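Provstead Laboratory – Bench and Sample Handling Checklist
Room 246, Bench 39
Inspected by: Wojciech Adamczyk
Reviewed by: Przemysław Urbańczyk
Date: November 30, 2020
Form 457, bench areas only. Fume cupboards and cold storage are on separate forms.

Ratings: S = satisfactory, A = action needed, N/A = not applicable

Section 1. Work surface and tube storage

1.1 Bench top level and stable under load – S
1.2 Surface free of cracks and open seams – S
Comment: Wiped with the standard bench cleaner before inspection. Surface is white, so stains show early. Keep the weekly wipe-down.
1.3 Rack sits flat, posts tight between upper and lower plates – S
1.4 Tubes stored upright, caps on – A
Comment: One tube lying on the bench top to the right of the rack, cap on. The remaining tubes were standing in the rack. A tube on its side can roll. Return to rack or discard after checking the log.

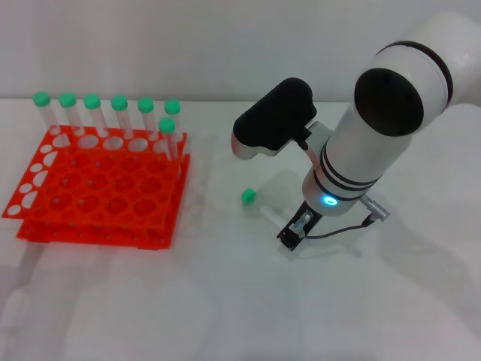 Photo 1. Item 1.4, orange-red rack and loose tube with green cap.

1.5 Cap type matches tube type – S
Comment: Drosamitz screw caps only. The push-in caps from the old stock were withdrawn in March and should not be reordered.
1.6 Rack holes suit the tube diameter in use – S
Comment: Tubes go in the smaller holes. The larger ones are for the Ferunport bottles and will let a tube lean.

Section 2. Access, power and lighting

2.1 Walkway in front of bench clear to door – S
2.2 Stools pushed in when not in use – A
Comment: Two stools left in the walkway. Moved during inspection. Repeat finding.
2.3 Outlets and cords undamaged – S
2.4 Cords kept off the work surface edge – S
2.5 Overhead lighting working – S
2.6 Emergency shutoff reachable from bench – S
Comment: Tested by P. Urbańczyk. Label on the cover is fading but can still be read. 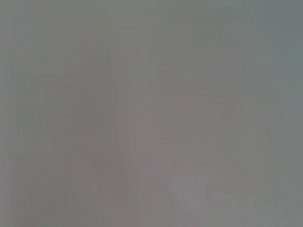 Photo 2. Bench 39.

Section 3. Spill and first aid supplies

3.1 Spill kit present, seal intact – S
3.2 Eyewash flushed and signed – A
Comment: Flushed, but the card was not signed for the last two weeks. Sign on the day.
3.3 Gloves available in all sizes – A
Comment: Medium out of stock. Order placed with Górecki, 56 boxes for the whole floor.
3.4 Sharps container below fill line – S
3.5 Broken glass bin labeled – N/A, plastic tubes only at this bench
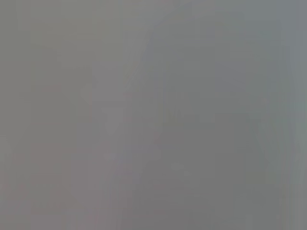

Page 2 of 2

Section 4. Actions

1.4 Loose tube – bench user, same day
2.2 Stools – W. Adamczyk to raise at the next section meeting
3.2 Eyewash card – bench user
3.3 Gloves – open until delivery

Item 2.2 will be rated as a failure if found again. All other items carry over to the next inspection without change.

Copy to: Room 246 binder, safety office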